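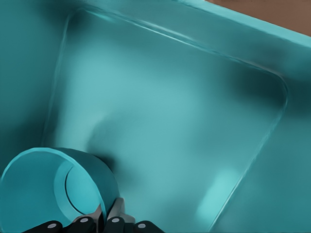 A reader wrote to ask whether parking at the Dutberg shopping arcade is still free on Sundays. It is, for the first 2 hours, at the Kukent Road entrance only.

## Parking

**How many spaces are there?**
800, on two levels. Height limit signs are posted at each ramp.

**Can I validate a ticket in any shop?**
Flevari and Buchanan validate at the till. Other tenants do not.

## Opening hours

**When do the shops open?**
At 11 on Sundays. Weekday hours are set by each tenant and listed on the board by the lifts.

**Do hours change in winter?**
Yes, from October. The food hall is not affected.

## Returns and gift cards

**Where do I return goods?**
To the shop that sold them, with the receipt.

**Can a gift card be split between shops?**
Yes. The balance is printed on each receipt.

Last updated: 2 April 2023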